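December 16, 2018

Corrections project, coding notebook. Carrying on from where the last entry stopped, halfway down the page, sorry.

Wernside papers all in now. 1803 items scraped from the corrections and clarifications columns, of which a lot are rubbish (the crossword ones, "the answer to yesterday's quiz was left out", the bin collection dates). After throwing those out and merging the repeats we have 392 real ones. Lower than I'd hoped but workable.

Rule for throwing out, so it's written down somewhere: if the correction only touches a puzzle, a listing, a price or a TV time, it goes. If a listing correction names a person or a business that complained, it stays. The funeral notice ones I kept, all of them. Could argue either way.

Merging repeats took most of the morning. Sirnik run the same correction in every title they own, sometimes on different days, sometimes with a word changed. "We are happy to make this clear" in one, "We are pleased to make this clear" in the next. Script treats those as two. Did it by hand in the end — sorted by the name of the person corrected, read down, merged. Keep the earliest date. Put the other titles in the notes column with a slash between.

Bettencourt don't print corrections in a column at all, they tack a line on the foot of the web article and leave the paper alone. So they're under-counted against Sirnik whatever we do. Need to say so in the write up, early, not in a footnote.

Coding scheme as it stands:

P = where it ran against where the mistake ran (same page, further back, web only, can't tell)
D = delay in days, from the mistake to the correction
S = says what the mistake was, yes / no / half
A = apology, yes / no / "regret"

S is the bother. "An article in September about the council leader contained an error, which has now been put right." Well what was it? That's a no. But then you get ones which give the right fact and never the wrong one, "Mr so-and-so was a governor of the school until the spring". Reader can work out that we said something else but not what. I've had those as half. On the second pass I'd put some down as yes without noticing, so I'm drifting, and need to redo the first batch against the written rule.

Also "regret". We regret any confusion — is that an apology? Kept it separate for now. If it comes to a straight yes/no for the chart then it's a no. 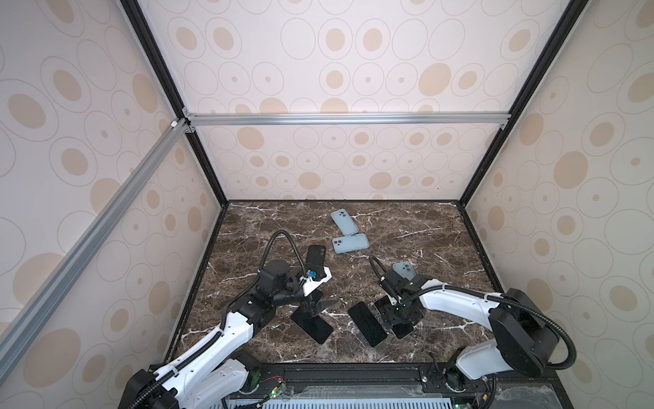
Ryszard reckons "regret" should be a yes, or at least not lumped with the silent ones, as the people who were written about often take it as an apology and stop phoning. Fair point about the phoning. But we're coding what the paper printed and we've no way of knowing who stopped phoning. Left separate. Come back to this when the TV ones are in, there might be so few that it doesn't matter.

Test of the two coders against each other. 80 items, same 80 for both, picked by the script, nothing shown of the other person's marks.

P — fine. Only disagreements are inside-back-page ones where the page number has come off the scan.
D — fine once we agreed that a mistake repeated over several days counts from the first day. Had that the wrong way round in the spreadsheet, now fixed, column F.
S — poor. Nearly all of it is half against yes, hardly any half against no.
A — good apart from regret, see above.

So S wants a tighter rule before anything else gets coded. Proposed wording:

Yes: a reader who never saw the original could say what it got wrong.
Half: gives the right version only.
No: neither.

Tried it cold on the ones we'd argued over. Most settle straight away. The four that don't are all headlines, where the story underneath was right and the headline wasn't, and the correction says "the headline did not reflect the article". You know what kind of mistake it was but not what the words were. Calling it half. Ryszard K. to check, not me, I've stared at them too long.

Things that went wrong today, for the next person:

— Dates in the Sirnik export are the upload date and not the print date. Only for the older ones. They changed system at some point and everything before it got the same upload week. Gives you lovely short delays that aren't real. Take the date off the page scan.
— Opening the file in the spreadsheet turned the page numbers into dates again. Import as text!! It's written on the wall and I still did it.
— Letters pages. Some corrections are hidden as a letter from the person wronged with an editor's line in italics under it. The scrape misses every one. Found a few by luck looking for something else. Don't know how many there are and wont guess.

That last one worries me more than the rest. If a paper's habit is to let people write in and answer under the letter, we score it as having no corrections, and it may be doing better than one with a tidy column nobody reads. Could search the letters pages for "Editor's note" and "The Editor writes" and go through what comes up. Dull but doable. Put down for after the TV.

Visteretti next. Broadcast, so no column and no page, and P as written makes no sense. Options: code by bulletin (same bulletin / different bulletin / web only) or leave P blank and only compare the other three. Prefer the first. Lunchtime mistake put right at lunchtime is the same as same page near enough. Trouble is a lot of theirs are spoken by the presenter in passing, "we said earlier, and we should have said", and those never get to the transcript as anything marked. Searching on "earlier we said", "we should make clear", "happy to correct". Will miss some. The transcripts are machine-made too, names come out dreadful, so searching by name is no use.

Wrote to their newsroom asking if they keep a log. Reply came back quicker than expected, see below.

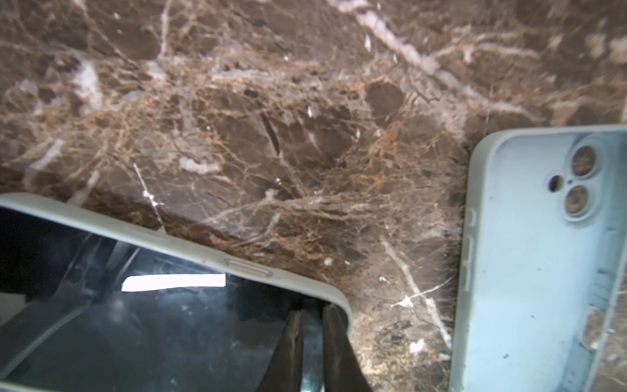 There is a log, but only for complaints that came in writing, and it's kept by programme and not by date, so you would have to know which programme to ask for. Anything phoned in and fixed the same day isn't on it. They'd be willing to let us read it in the building, no copies, and would want the programme names in advance.

Good enough. Means it's a record of written complaints and can't stand in for the whole lot, so keep it apart from the transcript search and don't add the two together. Make the list of programmes: lunchtime, evening, the Sunday politics one, the late phone-in. Leave out sport for now, it's a different desk and they seem to correct scores on air without any fuss.

Ask while there: who decides the wording? At Sirnik it's plainly the lawyer, half of them read the same. At Bettencourt it looks like whoever wrote the story, you get chatty ones. Would be worth a column if we could get it straight, but it's not in the text so it would be us guessing. Question for the interviews then, not the coding.

Half-formed, not for the write up yet: delay looks much longer where the person corrected is a private person than when it's a councilor or a firm. Might only be that firms have someone to ring up the same morning. Need to code who the person is before saying any of this out loud. Column G, private / public / firm / body. Parish councillors? Public, I think. Head teachers, don't know.

To do:
redo first batch on S with the new wording
headlines ones to Ryszard
dates off the scans for all the older Sirnik ones, no exceptions
search terms for the letters pages
programme list to Visteretti
back up the merged file before anybody opens it again

Merged file is in the shared folder, the one with "merged2" in the name. The one called "final" is older, don't use it.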